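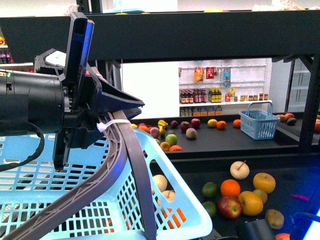
Gripper Comparison Program: Frequently Asked Questions

What is the purpose of the program?
Puvia evaluates grippers, arms and cameras for retail handling work on behalf of equipment makers and store operators. Each gripper is tried on the same tasks so that results can be compared fairly.

Which tasks are included?
The current set covers picking up single items of produce, placing them in a shopping basket, and holding or moving the basket by its handle. Goods of mixed size and shape, such as apples, limes, peppers and avocados, are used in the produce tasks.

Why is the basket handle treated as a separate task?
A curved handle places different demands on the fingers than a piece of fruit. A gripper that scores well on one may score poorly on the other, and the two results are reported separately.

Which grippers have been tested so far?
The Urnix two-finger gripper and the Ackermann parallel gripper have completed the full set. Testing of the Limley gripper is in progress. To date, 2,034 trials have been recorded.

How many trials does each gripper receive?
Every gripper receives 40 trials per task with each of 2 controllers. Trials interrupted by a network or power fault are repeated and do not count toward the total.

How long does a session last?
A session lasts 45 minutes. Fingers are inspected at the end of each session, and any wear is noted in the report.

May we supply our own fingertips?
Yes. Custom fingertips are accepted if drawings are provided with the application. Results obtained with them are listed under a separate heading.

Are camera positions the same for all participants?
Yes. Camera mounts are fixed before a comparison begins and are not adjusted until it is complete. Requests for a different viewpoint are handled as a new comparison.

When will the next report be available?
The next report will be issued in October. Participants receive their own results before publication and may submit written comments.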